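Skimeswood Allotment and Garden Club
Minutes of the January meeting, 7.30 p.m.

Present: 18 members. Apologies: 2.

1. Minutes of the last meeting
Approved, with one correction. The water bill was $173, not $137. The meeting was not told how the mistake got past two readings.

2. Deer fence
Traller has quoted $787 for the north side. The quote says "full protection" but gives no height. Several members doubted that a fence on one side would stop anything with legs. Agreed to ask for the height in writing before any money is spent.

3. Snacks table
Sales were said to be "strong." No figures were brought. Members asked for figures.
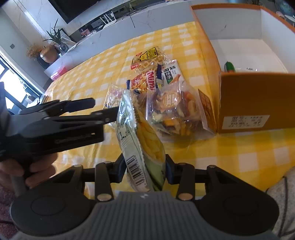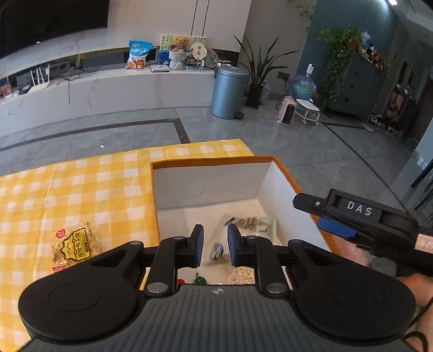
Snacks: a green bag with chips shown on it (first picture) and an open box of mixed items (second).

4. Jaltov compost powder
The leaflet claims beds will be ready in half the time. Half of what time, it does not say. One member has used it and saw no change – another thought the smell was worse. A trial on plot 18 was agreed, with the next plot left untreated.

5. Seed order
To go to Nghiêm as before. Last year's leeks were poor and the club would like to hear why.

6. Any other business
The gate lock sticks. This was also raised last January.

Meeting closed 8.50 p.m.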